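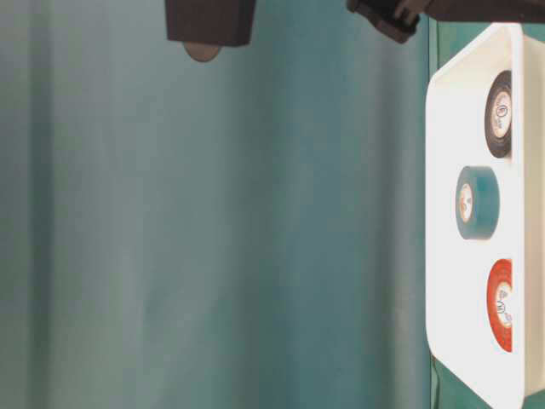

Dindport Tool Library > Workshop > Monthly Checks

Bench 4 Tape and Tray Check, February

Inspected by Ehsan Tanoli, before the Thursday evening session.

1. Electrical tape on the tray, not in somebody's coat. PASS
Black, red and a teal-blue, all on the white tray. A personal best for this bench.

2. Teal cloth laid without anything hidden under it. PASS WITH COMMENT
A few folds. I pressed on all of them. Last month one was a screwdriver.

3. Tape ends folded over. FAIL
Spent part of my evening hunting for the end of the black with a thumbnail. Fold it. It takes one second.

4. Tape used only for electrical work. FAIL
The broom handle has been "rewired" again.

5. Tray rim free of chips and glue. PASS
Wiped anyway.

6. Extension cord inspected, plug to socket. PASS
Old repair near the plug has been cut out and the cord shortened. It no longer reaches the kettle. I consider this a safety improvement.

Next check: same bench, same complaints.

Comments

drolwood_dan: The broom was an emergency.

Pia K.: What was wrong with the kettle?

E. Tanoli: Its location, Pia.

Recent items
Ladder Check: Two Rungs of Concern
Arain Room Fuse Box, Now With Labels
Lost Property: One Glove, Still Left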